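Sorting out the everyday dishes

Saturday, so I did the job I'd been putting off since March and went through the everyday kitchen things. The baking gear and the good glasses can wait. I only wanted to deal with what gets used daily, because that's the stuff that ends up piled beside the sink.

My method is the same every time. Put down brown paper, take everything out, wash it whether it looks like it needs it or not, and don't put anything back until I've decided where it lives. Kanini Muli, who I shared a flat with years ago, used to do it one cupboard at a time. I've tried that and I just move the mess from one shelf to the next.

The saucepan was the first decision. It's black with a nonstick inside and a long blue handle, and it does porridge, rice, eggs and most of my soup. I had been stacking smaller things inside it, which is hard on the coating. It now gets its own spot on the lower shelf with nothing in it. The glass lid with the blue knob used to sit upside down on top, and I've moved it to the door rack where I can grab it.

Nonstick gets a soft cloth and nothing else in this house. Plates are less fussy. I've gone over to one of those white stringy scrubbers for them, after Lev Zinchenko left a spare behind when he moved. It holds a lot of suds and it gets dried egg off without much effort. The drawback is that it holds a lot of water as well, so it needs a good squeeze and somewhere to hang. I've put a hook inside the cupboard door.

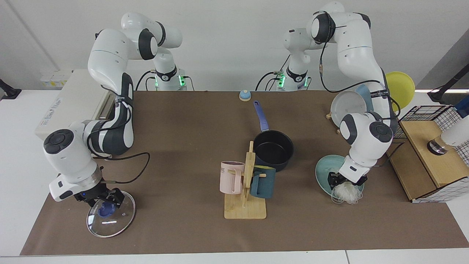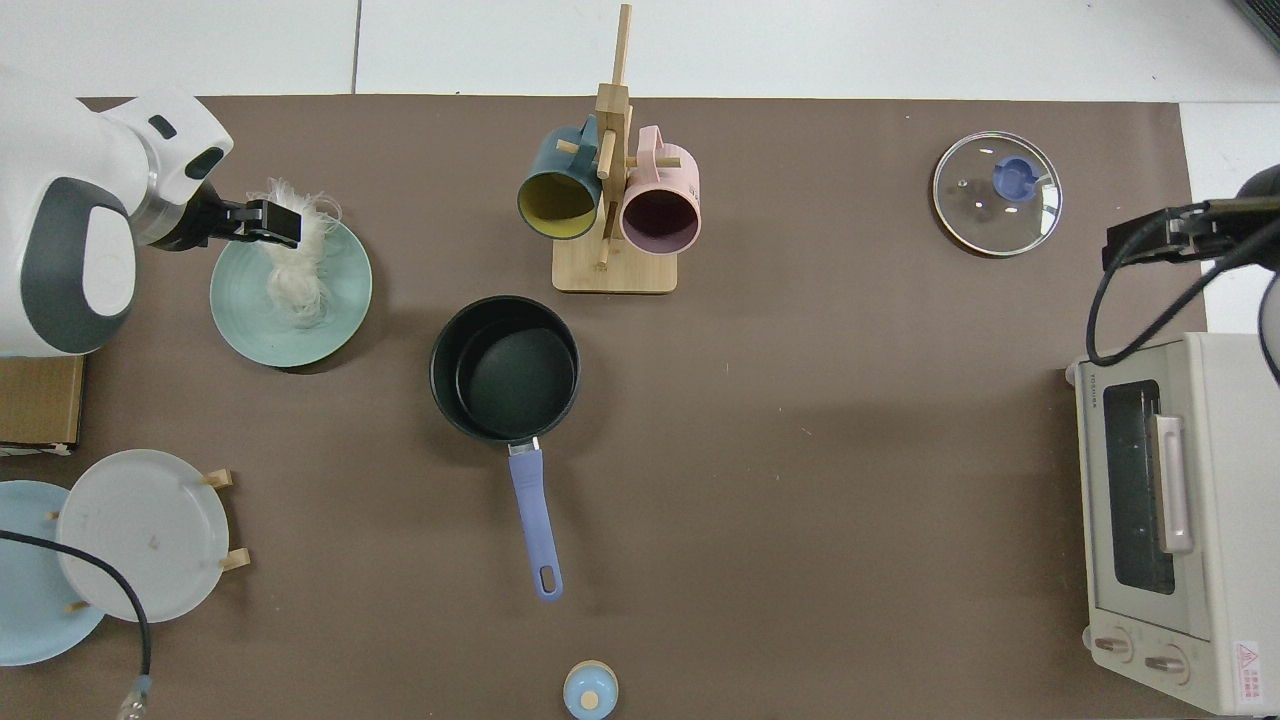

The saucepan, the mug tree and the white fluffy stuff on its plate.

The mug tree was nearly given away. It takes up counter space and I had convinced myself that a shelf would do the same job. Then I tried the shelf for a week and chipped a mug on the one behind it. The tree is back, a plain wooden one with a square base. I keep two mugs on it, the dark teal one with the yellow inside and the pink one. The rest are in a box for my neighbour Jeptoo, who is setting up a tea corner at work and isn't picky about colour.

Plates were easier. I like the pale blues and greens and I've stopped pretending I'll ever own a matching set. They go in the wooden rack after washing and most days they stay there until supper. I had a metal rack before and it left rust marks on the counter — I wouldn't buy another one.

The toaster oven stays out. I use it far more than the big oven, mostly for toast and leftover pizza. The crumb tray was worse than I expected, so that's now on the list for the first weekend of the month, along with wiping out the cutlery drawer.

Still to do: the lids that don't fit anything, the shelf paper, and the cupboard over the fridge. I'll need to borrow a step stool for that last one.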